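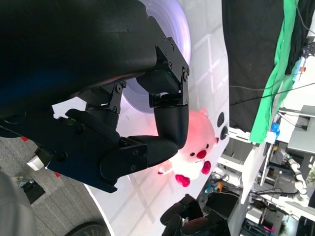

Week 2: Reading a Lease
8 Jan 2024

Bring the sample lease from Enell Property to class. We will work from it until the end of February.

Parties and term
The first page names the landlord and the tenant and gives the start and end dates. Check whether the lease ends on its own or rolls over month to month. The Enell lease rolls over unless one side gives written notice.

Rent and fees
Rent is $475, due on the first. The late fee is $40. Find the clause that says when the fee starts, and underline it. A separate line covers parking at $50 a month.
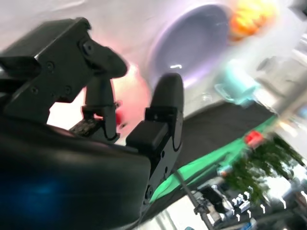 Parking is optional in this lease, so a tenant who leaves that box blank owes only the base rent. Utilities are in a different section and are easy to miss.

Deposit
The deposit is $100. Note what the landlord may deduct and how the tenant must give a forwarding address.

For next class
Read the Vundley lease, sections on repairs and entry. Write down any word you would have to look up.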